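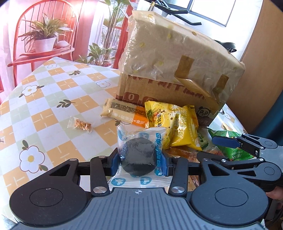
Chapter 4
Packaging and the Life of Food

Key terms: shelf life, barrier, primary package, secondary package, headspace

Bread begins to change as soon as it leaves the oven. Moisture moves from the center of the loaf to the crust, the starch firms up, and mold spores from the air settle on the surface. A loaf left on a counter in August may be stale by the second day and moldy by the fourth. The same loaf in a sealed wrapper keeps longer, although it still goes stale in time.

This chapter is about what a wrapper does and what it costs. We start with a small bakery and return to it in each section.

Rosalinda Manalo ran the packing room at Brokent, a bakery that sold sweet rolls to shops within a day's drive. The ovens could turn out 3,000 rolls in a shift. On one Thursday, 1,693 were shipped and 951 came back the following week unsold. Most of the returned rolls were safe to eat, but they were dry, and the shops would not put them back on the shelf. Manalo changed the film before she changed the recipe.
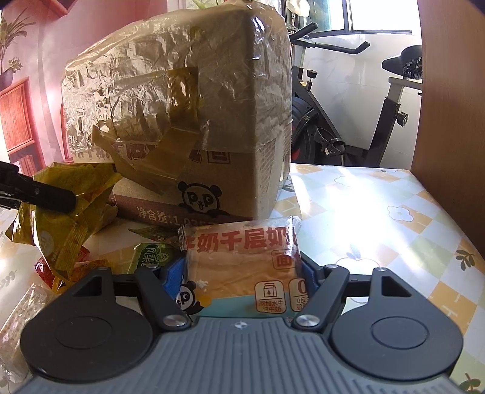 The primary package is the layer that touches the food. Its main job is to act as a barrier to water vapor, oxygen, or both. The secondary package groups the primary packages together so they can be stacked, counted, and moved. Stretch film and tape may be added outside that for shipping. Each layer protects against a different kind of damage, and a strong carton does little for a roll whose inner seal has failed.

Seals fail more often than films do. Crumbs caught in the seal area leave small channels for air. Ottó Dudás, who trained packers at Brokent, had them pull 15 packets from every run and squeeze each one under water to look for bubbles. You will repeat this test in Activity 4.2.

4.1 Water and Staleness

Staleness and drying are often treated as the same thing. They are related, but a loaf can go stale without losing any weight. To see why, we need to look at what happens to starch as it cools.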